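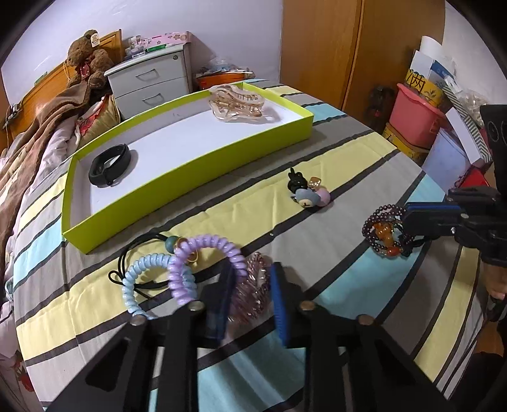 Where Do All the Little Things Go?

I lose hair ties. I lose them in coat pockets, under the couch, and once inside a boot. So a while ago I started keeping all my small stuff together in a box lid, and I want to tell you how it works, because you can make one too (and it costs nothing!).

Grown-ups have a fancy name for this kind of thing. They call it a catchall, which just means a tray that catches all the bits you take off at the end of the day. My catchall is a lid from an old gift box. It's lime green with low walls, and it's white inside, so dark things like a black wristband show up really well.

Why does a lid work better than a deep box? Try this. Drop a bracelet, a hair clip and a few elastics into a deep box and give it a shake. Now find the bracelet without tipping everything out. Hard, right? The things on top hide the things underneath. In a shallow tray there's hardly any underneath, so you can spot what you want from across the room.

Now for the sorting, my favorite part. I tip everything onto the bed first - a bedspread is soft, and beads don't bounce off it the way they do off a wood floor. Then I make little groups.

Hair ties come first. There are more kinds than you might think! A spiral one is a long plastic coil joined up in a ring, like an old telephone cord. (Ask somebody older about telephone cords.) A scrunchie is elastic with a tube of cloth around it. The cloth is much longer than the elastic, and that's what makes all the wrinkles.

Next, the claw clips. These have two rows of curved teeth and a spring at the hinge. You squeeze the top, the teeth open, and when you let go the spring pulls them shut. I put clips at one end of the tray by themselves because their teeth grab everything, especially scrunchies.

Bracelets are the tricky ones. If you have one made of lots of loops of tiny beads, pick it up gently and lay it down flat. Don't pull on one loop! The string inside is thin, and if it snaps you'll be hunting for beads until you're 2000 years old.

And then there are the things that don't belong in any group, like a tiny figure with a blue bear face and black bunny ears. Is it a bear? Is it a rabbit? I don't know, and I don't put it in the tray. Somebody has to stand next to it and be in charge.

If your lid gets too full, find a second one. I got up to 4 once, and then I had to make a rule about how many scrunchies a person needs. I'm still working on the number.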